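Bercombe Tenants and Storage Users List
Subject: Re: Revised access and insurance terms for container units
From: Site Office, Bercombe Yard

Dear list members,

The office thanks those who responded to the draft terms circulated last month. The message quoted below raised several points that other unit holders have also put to us by telephone, and we are therefore answering to the full list. Replies should go to the list address and will be kept in the archive.

> On Tuesday, Cheuk-hei Tam wrote:
>
> I rent two of the 20-foot containers in the Cunha row and have read the
> draft terms twice. Three matters are unclear to me.
>
> First, clause 4 says that access is "by arrangement" after 6 p.m. The
> present agreement says nothing about arrangement, and I have been
> using the gate code in the evening since I signed. Is the code
> being withdrawn?
>
> Second, the insurance clause refers to a declared value, but the form
> attached to the draft has no space for one.
>
> Third, would the office confirm whether household goods and business
> records may be kept in the same unit? The draft lists them under
> separate headings and I would not want to find out at claim time that
> this matters.

On the first point, the gate code is not being withdrawn. From the start of September, codes will operate from 6 a.m. to 9 p.m. without any arrangement. Between 9 p.m. and 6 a.m. the gate will open only for holders who have notified the office before 4 p.m. the same day. The wording of clause 4 was carried over from the Wovach site, where hours are shorter, and it will be corrected in the final text.

On the second point, the form sent with the draft was an earlier version. The correct form has a declared value box on the second page. Holders who have already returned the earlier form need not complete a new one, but should send the declared value for each unit in a short signed note. Cover is included in the rent up to $2,558 per unit. Above that figure, the holder must either take out additional cover through the office or show a policy of their own.

On the third point, household goods and business records may share a unit. The separate headings concern packing only. Paper records must stand on pallets or shelving, clear of the floor. Clothing, bedding and linens must be clean and fully dry when they are brought in, and should be folded into lidded boxes or sealed bags.

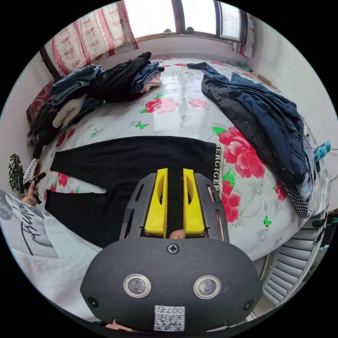

Black trousers laid flat on a bedspread.

Holders of mixed units are asked to keep two separate inventories, one for household goods and one for records. A single page for each is sufficient. The inventory stays with the holder, and a copy may be lodged with the office at no charge.

Several members have asked about moisture. All containers in the Cunha row and the lower yard were fitted with additional vents in the spring. The vents must not be covered, and nothing should be stacked within four inches of them. Desiccant bags may be bought at the office, and the hanging type is preferred. Any holder who finds standing water, rust flakes on the floor or a door seal that has come away should report it the same day, so that the unit can be inspected and, where necessary, the contents moved at our expense.

The following items remain prohibited in every unit: fuel in any container, gas cylinders, paint thinners, fresh or frozen food, live plants, and batteries removed from vehicles. Power tools may be stored once their tanks have been drained.
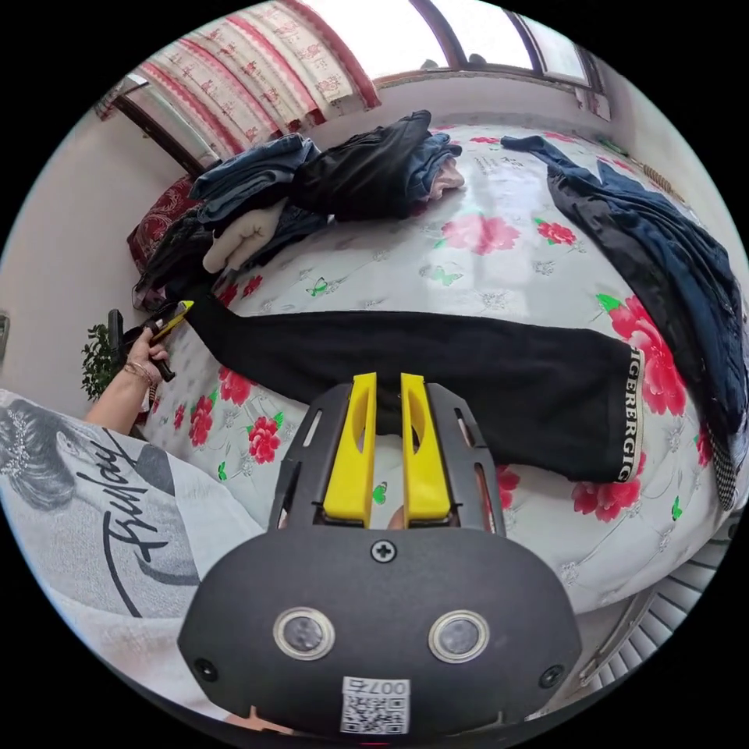 CHARGES AND DEPOSITS

The deposit for a 20-foot container remains at $350. The deposit for a 40-foot container will be $700 for agreements signed under the new terms. Existing holders will not be asked to make up the difference unless they change units.

A replacement charge of $100 applies where a lockbox has to be cut off because the key has been lost. Padlocks must be of the closed-shackle type. Holders may supply their own or buy one from the office.

Rent is payable monthly in advance. Where a payment is more than ten days late, the gate code is suspended and restored on the next working day after payment clears. Units are not opened or emptied by the office without written notice to the address on the agreement. Please check that the address we hold is current, as a number of recent letters were returned to us.

TRANSFERS FROM THE CLOSTOLITZ YARD

Holders transferring from Clostolitz keep their present rent until their agreement comes up for renewal. Containers will be moved loaded wherever the weight allows. Before the move, heavy items should be placed low and spread evenly along the length of the floor, and drawers and cupboard doors should be tied or taped shut. Soft goods may be used to fill the gaps between furniture. Fragile items should be taken out by the holder and carried separately.
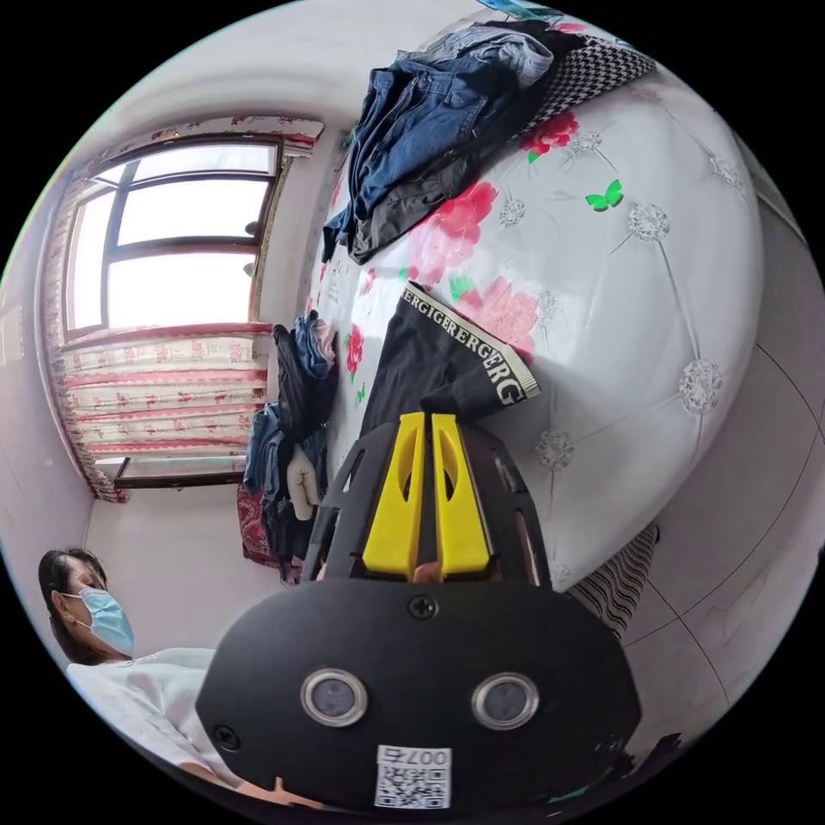
Cheuk-hei Tam has since written again to ask whether the notice for late access may be given by text message, and whether one notice can cover several nights in the same week, as stock deliveries to the Cunha row sometimes run late for days together.

Both are acceptable. A text message to the office number is sufficient if it gives the unit number, the holder's name and the nights concerned. One notice may cover up to seven consecutive nights.

The final terms will be posted to this list and displayed at the gatehouse. Holders who wish to receive a printed copy by mail should reply with their unit number.

Yours faithfully,
Site Office
Bercombe Yard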